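Home | Minutes | Projects | Contact

Brokon Workshop - Minutes, March

1. The minutes of the previous meeting were approved.

2. Two-arm build. Mr. Egan reported that both hands now close under load - the Durrani wrist straps are to be kept. Spending stands at $505, with nearly $100 left.

3. Dishwasher trials. Mr. Clegg moved that trials continue at the kitchen counter until the end of the month. Carried.

4. Cable order deferred. The meeting closed at 8:55 p.m.
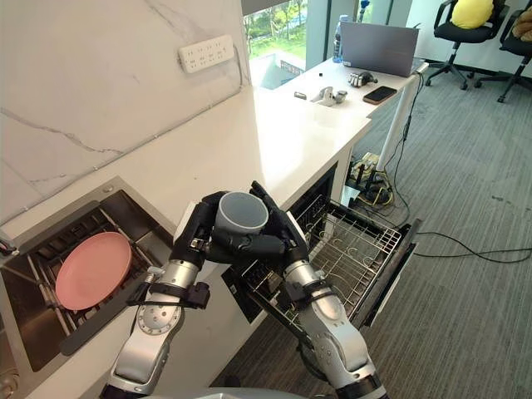
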